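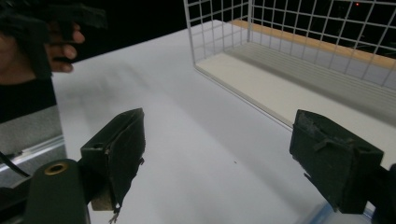
One reader in Talomham wrote in after the October issue to say that she had stopped buying stock cubes altogether, and asked why we never print anything on what to do with vegetable trimmings. She keeps a bag in the freezer, fills it over two or three weeks, and boils the lot on a Sunday. Several other people asked for much the same thing, so this month's kitchen item is on stock from scraps.

Saving the trimmings

Any bag or tub with a lid will do. Keep it in the freezer door where you can reach it while you are cutting. Onion ends, carrot tops and peel, celery leaves, leek greens, mushroom stems, parsley stalks and corn cobs all work well. Wash root vegetables before you peel them. It is much easier than trying to rinse a handful of peelings afterward.

Leave out cabbage, broccoli, sprouts and turnip. They take over the pot and smell sulfurous after half an hour. Potato peel makes the liquid cloudy. Beet will turn everything pink, which may or may not bother you. Onion skins are fine in small amounts and give a good brown color, but too many make the stock bitter.

Squash the bag flat before it goes back in. The scraps freeze in a thin sheet and you can fit more on the shelf. When the bag is full, either use it or start a second one with a date on it. After four months or so the flavor drops off.

Making the stock

A one-gallon bag fills a medium pot. Tip the scraps in frozen, cover them with cold water by an inch, and add a bay leaf and a few peppercorns. Do not add salt at this stage. If you want a deeper flavor, spread the scraps on a tray and roast them for half an hour first, until the edges go dark.

Bring the pot up to a simmer and leave it for 45 minutes with the lid half on. Longer does not help. Vegetables give up what they have fairly quickly, and after an hour or more the taste goes flat. Bones are another matter and need three hours at least — if you are using a chicken carcass, start with that and put the vegetables in near the end.

Strain it through a colander first, then through a fine sieve if you want it clear. Press lightly. The soft scraps that are left can go on the compost heap, unless there were bones or fat in the pot.

Our cooking group made a batch with scraps from the Suvarna lunch club, and it came out better than the one made with whole vegetables bought for the purpose. The difference was probably the mushroom stems. There were a lot of them. It went into barley soup, and 94 bowls were served over the two days.

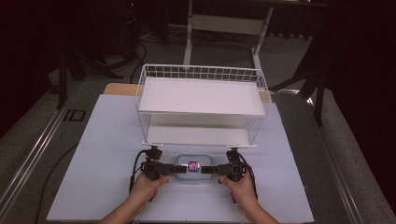 Cooling and storing

Cool the stock quickly. Stand the pot in a sink of cold water, change the water once, and stir now and then. It should be in the refrigerator within two hours. It keeps there for four days and in the freezer for six months.

Ice cube trays are good for small amounts, such as a splash in gravy. For soup, use pint tubs and leave an inch at the top for the liquid to expand. Label them. Frozen stock and frozen apple juice look alike, as one household on Pidivine Road found out with a risotto.

If freezer space is short, boil the strained stock down until a quarter of it is left. It will be strong, so thin it with water when you come to use it.

Salt

Store-bought cubes can hold nearly 1,000 milligrams of sodium each, depending on the make, so read the packet before you swap one for the other in a recipe. Soup made with scrap stock will taste weak until you salt it. Add a little at a time at the end of cooking. A spoonful of miso or a parmesan rind does some of the same work.

Next month

The January item will be on dried beans: soaking times, whether to salt the water, and how to stop the skins splitting. Tips can be left in the box at the Turnurine Street library or sent in with your renewal form. Please write clearly and give quantities in cups or ounces. We still have a few copies of the October sheet on apples for anyone who missed it.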